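Newsletter of the Arnberg House Residents
Friday, December 2, 2022

Winter heating: what changes in our building

Dear neighbors,

Many of you asked me about the heating, so I try to put everything into one text. The letter from Pledarora, our heat supplier, was four pages long and not easy to read. I read it two times and then I called them.

The most important point is the monthly advance payment. It goes up from January by 30 percent. This is not a final price. In June you receive the yearly settlement, and if you used less heat than you paid for, the difference is returned to your account. Last year most of the apartments on the courtyard side received money back, and the ones under the roof had to pay more. 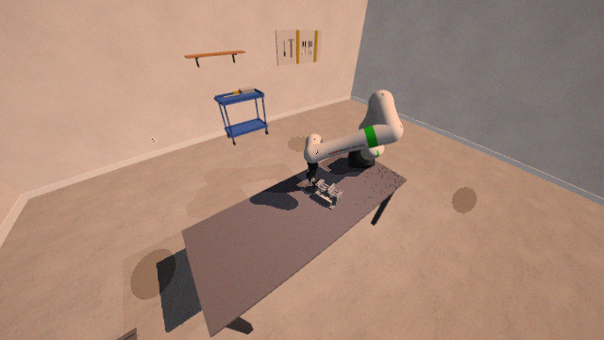 Do I have to sign a new contract with Pledarora? The old contract stays valid, and you only need to change the amount if you pay by standing order.

If you pay by direct debit, the bank takes the new amount by itself. Please check your January statement anyway. In the spring one household was charged twice, and it took many weeks until the money came back.

Now the radiators. The valves in the stairwell will be set to level 2 for the whole winter. In the apartments everyone decides alone, of course, but please do not close the radiators completely when you travel. The pipes in the north wall are old, and in a hard frost they can freeze. The snowflake mark on the valve is enough.
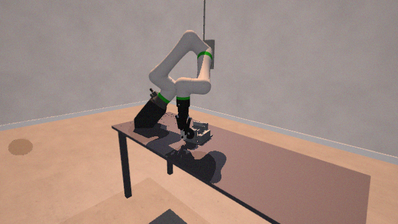
The technician from Szénási will come to let the air out of the system, beginning on the top floor and going down. He needs to enter every apartment which has a radiator in the bathroom. If you cannot be at home, leave a key with a neighbor you trust and write the neighbor's name on the list beside the mailboxes. After his visit the radiators can make noise for a day or two – this is normal and it stops.

I also received questions about the windows. A window which is tilted the whole day cools the wall and does not bring much fresh air. It is better to open it wide for a few minutes, in the morning and in the evening, with the valve closed during this time. Long curtains should not hang in front of the radiator.

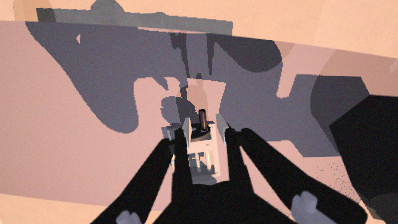 Levente Fodor wrote to me that he finds the stairwell too cold already, and that level 2 will be hard for the older residents who rest on the landings. He asks for level 3 at least on the ground floor. I understand this very well and I will bring it to the next house meeting. Until then we keep what was decided.

The meter numbers are the last thing. Please read your meter on the last day of December and put the paper in my mailbox. My own showed 2761 this morning, and you write it the same way, all the digits and nothing after the comma.

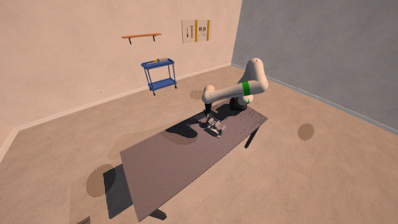 The house meeting will be in January in the ground floor room at Vavitz, and I will hang the exact day on the door. We have three subjects: the stairwell temperature, the insulation of the roof and the offer for new valves, which would cost 100 euros for each apartment. I would like us to sit together at one long table, like the one with the white robot arm at its far end, so that everybody hears the same discussion. Please bring your copy of the Pledarora letter. If you lost it, ring at my door and I will lend you mine.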